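The Salt Ledger, from Maris Editions - my review

Posted 2024-12-05

I buy a lot of annotated memoirs, more than my shelves can take, and I'd had my eye on this one since the publisher put up the sample chapter. The Salt Ledger is the account of a woman who worked in the salt pans at Vistulik as an indentured laborer, signed on at fourteen, and walked away from the contract before it was up. She never gives her name in the text. The manuscript just stops partway down a page, and for a long time it sat in a box of company paperwork with the wrong label on it.

The memoir itself is short. It runs 190 pages in this edition, and a good chunk of that is notes, so you're really reading something you could finish in an evening. I took a week, mostly because I kept going back. She writes plainly and she's funny in a dry, mean way about the foremen. There's a bit where she lists everything that was taken out of her wages one winter (lamp oil, a rake she didn't break, "use of the stairs") and she doesn't comment on any of it. She just adds it up at the bottom and moves on to what they had for supper. I read that page out loud to everyone in the house and then had to sit down for a minute!

So the text gets full marks from me. What I want to talk about is the edition, since there's already a cheap paperback out there and this one costs a fair bit more.

First, the documents. You get 11 letters and contracts in the back, printed as transcriptions with the originals reproduced on the facing page. I loved this. The reproductions are big enough to read, which I can't say for most books that try it, and you can follow the handwriting along with the typed version. The contract she signed is in there, with the clause about "absence for any cause" that she keeps coming back to in chapter three. Having the real thing to flip to made that chapter land a lot harder. My one gripe is that the letters are arranged by archive box and not by date, so if you read straight through you get a reply before you get the letter it answers. I ended up penciling my own numbers in the corners.

The introduction is long and pretty good, though I'd save it for after. It gives away how she got out, and I'd have liked to find that out from her. It does a nice job on the law, which I knew nothing about, and explains why a laborer with no chains on her still couldn't leave the district without a signed pass. It also goes on for seven pages about who owned the pans in which decade. I skimmed those. If you're interested in company history you may feel differently.

Notes are at the foot of the page, hooray. They're mostly useful too, especially on the work words - I now know what a skimmer and a bittern trough are. A few of them get bossy. When she says she was happy one spring, the note tells us she probably didn't mean it, and I think she can be left alone to say so.

As for the translation, I can't judge it against the original, but I did put it next to the old Hettiarachchi Press paperback for a couple of chapters. The older one is smoother and a little churchy. The new one keeps her short sentences and her repeated words, and I like her better in it. The paperback also drops the whole section on the laundry sheds, where most of the talk among the women happens, so if that's the only version you've read you have missed the best of it.

Now the physical book. Sewn binding, opens flat, decent cream paper, and a ribbon that started fraying on the second day. The type in the notes is small and I needed my stronger glasses. There's a map, but Vistulik falls right in the gutter, so you have to crack the spine to see where anything is.

I ordered from Prekar Books and it came well packed, with a 20 percent off code for the next order tucked inside the cover. They also do the shirt that goes with this series, with the last word of her manuscript on it, and yes, I added one to the cart.

Who should get it? If you read slave narratives, workhouse memoirs, anything in that line, I'd say go for it and pay the extra. For a reading group, the paperback may be fine for most people as long as one of you has this edition for the laundry chapter. I'd skip the e-book. A friend has it, and the letters come through too small to read.

Four and a half stars. The half is for the map. 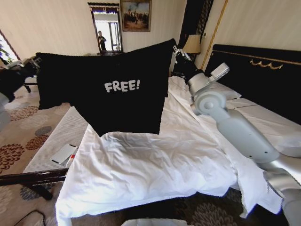

The "FREE!" shirt, in black.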